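Homebrew forum > Bottling and Kegging

Bottled pale ale has no carbonation after two weeks

Posted by Hugo Le Goff, 24 November 2020

I bottled a 5 gallon batch of pale ale two weeks ago and it is still flat. I opened one at one week and one last night. There is a very faint hiss when the cap comes off and then nothing, no head at all. The beer tastes fine otherwise, a little sweet.

Details: the recipe is the Stindmont pale ale kit, dry yeast that came in the box. It sat in the fermenter for over 4 weeks because I was away. I used the priming sugar packet from the kit, boiled in two cups of water and poured into the bottling bucket before I siphoned the beer on top. I didn't stir. Most of it went into regular brown bottles with crown caps, and the last of it went into plastic soda and water bottles that I cleaned with the same no-rinse sanitizer.

The bottles are in the basement. I don't have a thermometer down there but it's cool, you'd want a sweater.

Is the batch lost, or should I open them all and add more sugar?

Maëlle Turcotte

Don't open them. Your basement is too cold and that is almost certainly the whole problem. Ale yeast slows down a lot when it's chilly, and after a month in the fermenter there is less of it floating around, so it takes longer again. The sweet taste fits, that's the priming sugar still sitting there.

Carry the cases up to a room that stays near 70 or 75 degrees. A closet is good, away from any window. Turn each bottle upside down once, gently, to get the yeast off the bottom, then leave them alone for two more weeks. Put one in the fridge for a full day before you open it. A warm bottle opened right away will always seem flatter than it is.

The plastic bottles are useful here. Squeeze one every couple of days. When it's hard like a new bottle of soda from the store, the glass ones with the same amount of sugar should be close behind. I fill one plastic bottle with every batch for this and don't bother opening glass ones early anymore. Check the screw caps too. If a cap has been off and on many times it may not hold pressure, and that bottle will stay soft no matter what.
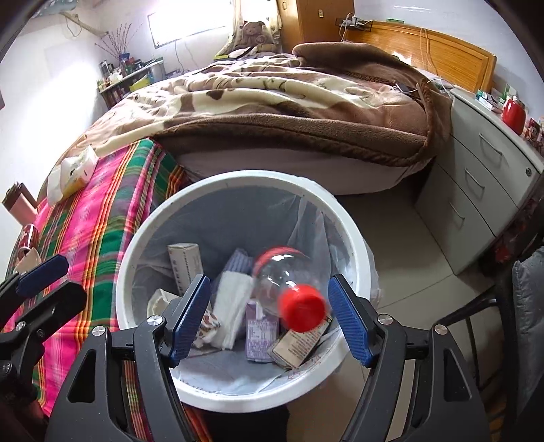 Clear bottle with a red screw cap, in the bin.

One more thing about not stirring. Pouring the beer on top of the sugar usually mixes it well enough, but not always, so you may find some bottles fizzier than others. If the squeeze test gets very hard on any of them, chill everything and drink it soon.

Aleksi Keskinen

Add a carbonation drop to each bottle and recap. Worked for me.

Mélanie Gosselin

I would not do what Aleksi says, at least not yet. If the first sugar is still in there and you add more, you can end up with bottles that burst once they warm up. I lost 13 bottles of a Sorska-style brown ale that way in May and had glass all over the pantry shelf. Follow Maëlle's advice first. If they're still flat after three weeks in a warm room, come back and tell us what caps and capper you used. Some of the cheap cappers don't crimp tightly, and then no amount of sugar will help.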